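In Praise of Chopsticks in a Pencil Cup

I have a theory that you can judge a kitchen by how far you have to walk for an eating utensil. Mine used to be nine steps from the table, through a drawer that stuck, past the potato masher that always turned sideways and locked the whole thing shut. Now it's an arm's length. The chopsticks live on the table, standing up in a cup, and I want to make the case that yours should too!

Let me start with the drawer, because the drawer is where good chopsticks go to be forgotten. A cutlery tray is made for forks, knives and spoons. It has a long slot for each of those and one short slot across the front for whatever the manufacturer couldn't think of. Chopsticks don't fit the short slot. They fit the long ones, sure, but then they slide under the forks and you find one, and then another one that doesn't match it, and a third with a chip in it, and by then the noodles have gone soft. I lived like that for years in the apartment on Chettiar Street and I thought it was my own fault for being messy. It was the drawer.

What changed my mind was a noodle counter in Parow where every table had a tall can of chopsticks right in the middle, next to the chili oil. You sat down, you reached out, you had a pair. I remember being so happy about it that I missed half of what my sister was telling me. On the way home I was already going through our cupboards in my head, trying to think what we owned that was tall and heavy enough and not already holding something.

The answer was a pen holder. Black wire mesh, the kind every office has. And I know there are proper chopstick holders out there, ceramic ones with drainage holes, bamboo ones with a little lid. I've owned two. The ceramic one cracked and the bamboo one went gray at the bottom in a single winter, and I was sadder about that than I'd like to admit. Mesh is better. Air gets in from every side, so a stick that went in a bit damp has a chance to dry, and when crumbs collect at the bottom you turn it over and knock it twice against the sink. Ours cost less than a sandwich.

There is one thing wrong with it, which is that a short mesh cup with too many sticks on one side will tip. I've learned to spread them around. A folded square of felt in the bottom helps too, though then you've got a thing to wash.

Now, which chopsticks. This is where I get a little carried away – I do know it. I like wood or bamboo, plain along most of the length, with some color at one end. The color matters more than people think. In our house the decorated end is how you know which way up a stick is when you grab it half awake, and it makes the table look like someone planned dinner even when dinner is leftover rice with an egg on it. Red is my favorite by a mile. Red against pale wood, on a blue cloth, at breakfast, with the sun coming in? I could look at that all morning.
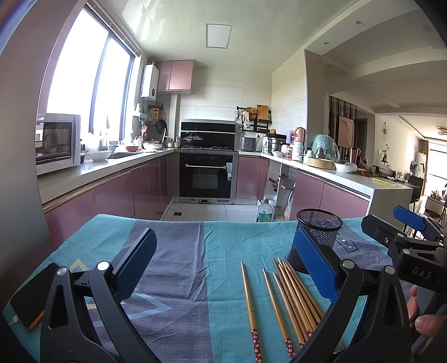 Pale bamboo with dark red, flowered tips, out on the blue cloth in front of the pen holder.

The other thing I love about keeping them out is that they get handled. Once in a while I tip out the whole cup and go through it pair by pair, and it's a lovely small job. You roll each one on the table to see if it's warped. You run a thumb down it for splinters. You put the good ones together, and the odd ones go to the stove for stirring eggs and fishing toast out of places toast shouldn't be. Five minutes, and the radio on. I've tried to feel this way about sorting forks and I can't do it.

A cloth helps, by the way. On a bare table they roll and clatter and one always makes a run for the floor. On cloth they stay more or less where you put them. It doesn't have to be ironed. I've never ironed a tablecloth in my life, and the wrinkles are half the reason nothing rolls away.

People raise two objections. The first is dust, and to that I say: eat more noodles. If the cup is in use, nothing in it sits long enough to gather dust, and if you really only bring chopsticks out at New Year, then fine, keep them in a drawer, this essay isn't for you. The second is that it looks cluttered. I have more sympathy here. I've been in kitchens where the table had become a shelf, with vitamins and mail and three kinds of hot sauce, and you ate with your elbows tucked in. But one cup is one cup. Take something else away! Our napkin rack went to the thrift store the same week, and I haven't thought about it until this sentence.

A reader wrote to me after my last piece (the one about leaving the salt open in a bowl) to say that she keeps 72 chopsticks in a crock by the back door for when the whole family comes over. I was delighted. I did the sum and that's 36 people, and I've wanted an invitation ever since. You don't need to go that far. For a household of two or three, I'd keep four or five pairs in the cup and the rest put away, and swap them around when the ones in use start to look tired.

Wash them by hand if you can stand to. The dishwasher is rough on painted ends, and the thin ones drop through the basket and stop the spray arm, and then everything on the top rack comes out just as you left it. Warm water, a bit of soap, a quick rub with a towel, and back into the cup with the eating ends up.

That last point is a real argument in my family, I should say. My mother puts them in eating end down, so that you never touch the part that goes in your mouth, and she has hygiene on her side. I put them in eating end up so they dry properly. We visit each other often and each of us quietly turns the other one's chopsticks over.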